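Vernville Library Opens Repair and Craft Tables

Oct 8, 2025

The Vernville Public Library has opened a set of shared work tables on its lower level for residents who wish to mend, measure or make things at no charge. The tables replace the former periodicals area and may be used during regular library hours.

Basic supplies, including glue sticks and tape measures, are set out at each table. Larger items, such as cutting mats and sewing kits, may be signed out at the Endell Street desk with a library card.
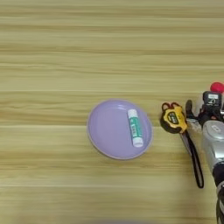 Users are asked to put caps back on adhesives and to return small items to the plates provided. Children under 10 must be accompanied by an adult.

The library received 249 requests for a shared work area in a survey completed in March. Solveig Ljungberg, head of public services, said the lower level can seat 18 people at a time. Groups wishing to reserve a table should write to Bontu Ejigu at the main desk.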